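Wei Manipulation Project
Progress report to the Pomitz program office
Reporting period ending January 2022
Prepared by Zeyu Luo, with Leobardo Becerra

1. Status

Work package 2 (grasp selection from the wrist view) is complete except for the written protocol. Work package 3 (recovery after a missed grasp) has started and is behind plan. Spending is within budget and no change to the total is requested.

2. Method

The question in work package 2 was whether a policy trained only on wrist camera images can approach a named object when another object is closer to the fingers. Our earlier policy, Grodix, was trained on single-object episodes. With two objects on the table it tended to close on whichever was nearer, whatever the instruction said.

We changed two things. First, the training set now includes episodes in which the target starts far from the gripper and a second object starts beside one finger. Second, the loss on the first 12 steps of each episode is weighted more heavily, as most wrong choices were already made by then. The network itself was left alone.

The set collected for this purpose holds 224 teleoperated episodes. Objects are foam pieces in plain colors, placed on a bare tabletop. Start poses were drawn from a fixed list so that the same layouts could be repeated with both policies. The gripper begins open in every episode.

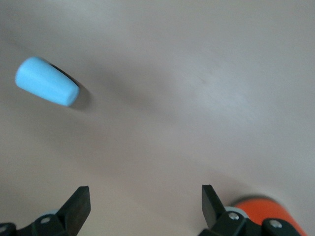

Shadows were a concern at the outset. The light comes from one side, and in early trials the policy sometimes drove toward the dark area next to an object and stopped short of the object itself. Random brightness and contrast changes during training reduced this. They did not remove it, and we have kept the lighting fixed for all reported trials so that the two policies can be compared.

3. Results

Each policy was run on the same 35 test layouts, none of which appear in the training set. The retrained policy moved to the wrong object in 7 of them. Grodix did so in more than half. We count a wrong choice when the fingers close on the object that was not named - a late correction before closing is not counted against either policy.

Most of the remaining errors share a pattern. The target lies near the border of the camera view at the start and drops out of view during the first rotation of the wrist. The policy has no memory of earlier images, so the nearer object becomes the only candidate. A short image history is the obvious remedy and is being tested now.

Grasp success once the correct object is reached has not changed between the two policies. Slips occur mainly when a foam piece is gripped near a tapered end.

4. Delays

Recovery trials were due to begin in July. They were held back by a fault in the Skividano controller, which dropped commands when the image stream was recorded at full rate. Logging now runs on a separate machine and the fault has not come back. Leobardo Becerra is rerunning the affected trials.

5. Next period

- Finish the image history comparison on the existing test layouts.
- Collect recovery episodes, beginning with slips at the tapered end.
- Repeat the main test with the light moved to the opposite side.
- Send the written protocol for work package 2 to the program office.

We ask that the due date for work package 3 be moved back by one reporting period.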